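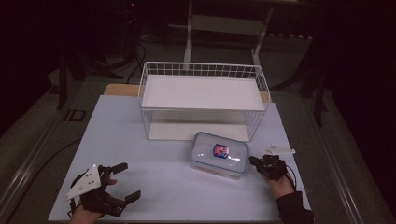
표정완

식품 용기의 뚜껑이 서로 맞지 않는다는 불편은 오랫동안 가정 안의 사소한 문제로 취급되어 왔다. 그러나 이 불편이 모든 가정에서 되풀이되고, 그 결과로 멀쩡한 용기가 폐기된다면 이는 제도의 문제로 다루어야 한다. 본고는 가정용 식품 보관용기의 규격 표준화와 부품 단위 판매를 공공 정책의 의제로 삼을 것을 제안한다.

현재 시장에서 유통되는 보관용기는 제조사마다, 같은 제조사 안에서도 제품군마다 테두리의 폭과 모서리의 곡률이 다르다. 소비자가 뚜껑 하나를 잃어버리거나 잠금 날개가 부러지면 본체는 사실상 쓸모를 잃는다. 본체의 수명은 뚜껑의 수명보다 긴 것이 보통인데도 두 부품은 한 벌로 팔리고 한 벌로 버려진다. 뚜껑만 따로 구입할 수 있는 제품은 드물고, 구입할 수 있더라도 배송비를 더하면 새 용기 한 벌의 값과 차이가 크지 않다.

본 연구실은 지난 1월부터 카투수스(Catusus) 사업의 참여 가구 1,325곳을 대상으로 보관용기의 보유와 폐기 실태를 조사하였다. 응답 가구의 상당수가 본체에 이상이 없는 용기를 버린 경험이 있다고 답하였으며, 가장 많이 든 이유는 뚜껑의 분실과 파손이었다. 짝이 없는 본체를 버리지 않고 보관하는 가구도 적지 않았다. 이러한 용기는 수납장의 공간을 차지하다가 이사나 대청소를 계기로 한꺼번에 배출된다.

배출된 뒤의 사정도 좋지 않다. 투명한 본체와 불투명한 뚜껑은 재질이 다른 경우가 있고, 밀폐용 고무가 결합된 뚜껑은 분리가 어렵다. 재질 표시는 바닥면에 작게 새겨져 있어 고령의 거주자가 읽기 어렵고, 오래 사용한 제품에서는 마모되어 판독되지 않기도 한다. 선별 현장에 모든 판단을 맡겨 두는 현행 방식은 비용을 뒤로 미루는 데 그친다.

표준화에 대한 업계의 우려는 충분히 검토할 필요가 있다. 베른리(Bernley)는 의견서에서 테두리 규격을 통일할 경우 밀폐 성능을 차별화할 여지가 줄어든다고 밝혔다. 카론(Caron) 또한 기존 금형의 교체 비용을 중소 제조사가 감당하기 어렵다는 점을 지적하였다. 두 의견 모두 타당한 면이 있다. 규격을 성급하게 강제하면 품질이 낮은 쪽으로 시장이 수렴할 위험이 있고, 교체 비용은 결국 판매 가격에 반영될 것이다.

다만 이 우려가 표준화 자체를 부정하는 근거가 되지는 못한다. 표준의 대상을 결합부의 치수로 한정하면 잠금 구조, 재질의 두께, 디자인은 여전히 제조사의 재량에 속한다. 우리는 이미 병뚜껑과 전구, 건전지에서 결합부의 규격을 공유하면서도 제품 간의 경쟁이 유지되는 사례를 경험하고 있다. 금형 비용에 관해서는 신제품부터 규격을 적용하고 기존 제품은 단종 시점까지 판매를 허용하는 방안이 현실적이다.

웨킥(Wekik)이 시범 운영 중인 규격안은 참고할 만하다. 이 규격안은 기존 제품에서 확인된 결합부 치수 13종을 4종으로 정리하고, 제조사가 해당 치수의 뚜껑을 단종 이후에도 일정 기간 공급하도록 하였다. 참여 제조사가 많지 않아 효과를 단정하기는 이르지만, 소비자가 본체 바닥의 기호 하나만 확인하면 맞는 뚜껑을 고를 수 있다는 점은 분명한 진전이다. 뚜껑의 권장 소비자가격을 한 벌 가격의 50퍼센트 이하로 정한 조항도 부품 구매를 유도하는 장치로서 의미가 있다.

정부와 지방자치단체가 우선 착수할 수 있는 과제도 있다. 첫째, 급식시설과 복지시설 등 공공 부문의 용기 구매 기준에 뚜껑의 별도 공급 여부를 포함하여야 한다. 공공 구매는 물량이 일정하여 제조사가 초기 투자를 결정하는 데 도움이 된다. 둘째, 재질과 결합부 치수의 표시 위치 및 글자 크기에 관한 기준을 마련하여야 한다. 표시 기준의 정비는 금형 전체를 바꾸는 일에 비하여 부담이 작고, 선별 단계에서도 활용할 수 있다.

소비자의 책임을 강조하는 홍보는 지금까지 충분히 이루어졌다. 깨끗이 씻어 배출하라는 안내는 필요하지만, 더 쓸 수 있는 물건을 버리게 만드는 구조를 그대로 둔 채 배출 요령만 반복하는 것은 설득력이 약하다. 용기를 오래 쓰려는 가정이 부품을 구하지 못하여 새 제품을 사야 하는 상황부터 바로잡는 것이 순서이다.

본 연구실은 하반기에 시범 규격 참여 제조사와 선별 사업자의 의견을 추가로 수렴하여, 표시 기준에 관한 세부안을 별도의 보고서로 제출할 예정이다. 관계 기관의 검토를 요청한다.

2025년 8월 5일

문의: 생활자원정책연구실 | 본 기고의 무단 전재 및 재배포를 금합니다 | 맨 위로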